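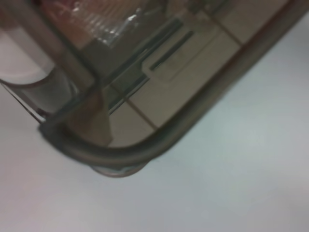
Clear plastic with a dark rim, my one true weakness.

Ah-rin Bae
6th October

OK so a bunch of you asked how the no-buy thing is going and I keep answering in replies and losing them, so I'm making a thread. Grab a snack, I type fast and I don't edit.

Quick recap for the new people: I stopped buying anything for the apartment or for my closet last December. Food is fine. Soap is fine. Replacing something that broke is fine if I've tried to fix it first. Gifts are fine but I have a limit and my sister knows what it is (sorry, sis).

What set me off was the Fukar app. I opened my order history looking for a return and the thing cheerfully told me I'd placed 315 orders. I sat on the edge of the tub and scrolled. I couldn't remember at least half of it. There was a second avocado slicer in there, and I don't even like avocado that much??

So I deleted the app that night. Then I put it back the next morning to cancel a shower curtain, and deleted it again. Counting that as one deletion.

The first month was weirdly easy, because I was smug. Smug carries you pretty far! I told everyone at work. I told the guy who cuts my hair. I'm sure I was a delight.

Month two I fell apart over a lamp. There's a Yook on the corner by my bus stop in Griltcombe and they put this green lamp in the window, and I walked past it twice a day like a woman in a sad movie. $149. I had the money. I had the whole speech ready about how good light is basically health care.

I didn't get it. I did go in and touch it, though, and the shade was kind of flimsy, and that helped more than any willpower I've ever had. Go touch the thing! Photos online lie so beautifully.

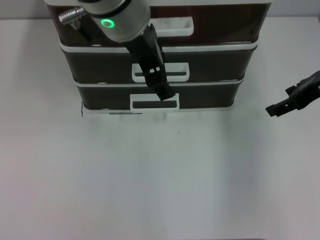

Anyway, the rule that's worked best for me is the paper list. If I want something, it goes on a sheet on the fridge and I'm not allowed to think about it again for a month. When I go back and read it, most of it looks like somebody else's handwriting. "Tall stool." Why did I want a tall stool? Where was it going to go?

Stuff that has survived the month so far: decent rain boots, a real bread knife, and a rug pad because mine is basically dust now. That's the whole list of survivors. The rug pad I think counts as a replacement and I'm ready to argue about it.

Someone asked about clothes. Clothes have been harder than home stuff for me, mostly around weddings. I wore the same navy dress to two of them this summer and had the same little panic in the car both times, and then the music started and I was too busy eating cake.

I also learned to darn! Badly! I watched the same video over and over and my first sock came out with a lump in the heel like a chickpea. I wore it anyway. The second one was flatter. By now I kind of look forward to a hole.

Somebody else asked about slipping. Yes, I've slipped. I bought a Butitz coffee mug when mine was perfectly fine, on a day when I'd cried in a parking garage. I use it every morning and I refuse to feel bad about the mug.

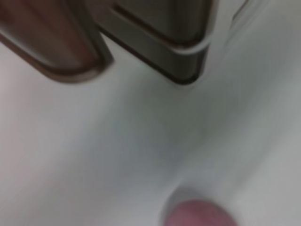

The part I didn't see coming was how much time there is. Browsing was eating my evenings and I'd filed it under "relaxing." I've read 7 library books since spring, which is a lot for me, and I started calling my aunt on the phone like it's 1996.

Money stuff, since a few of you DM'd: I move $200 a month over to savings the day I get paid, before I can look at it. Some months I have to move a bit of it back (dentist, tires). It still adds up faster than I thought it would.

Things people have said to me about this, in no order: "must be nice," "I could never," "so can you buy a candle," and my mom, who said "finally" and went back to her crossword.

You can't buy a candle, by the way. I checked with myself and the answer was no. I've been burning down the weird half ones from the back of the closet and the place smells like four different holidays.

If you want to try it, do one category first. Just mugs, or just shoes. I went all in because I'm dramatic, and February was rough.

OK that's my stop, going to go not look in the lamp window. Ask me whatever, I'll answer after dinner!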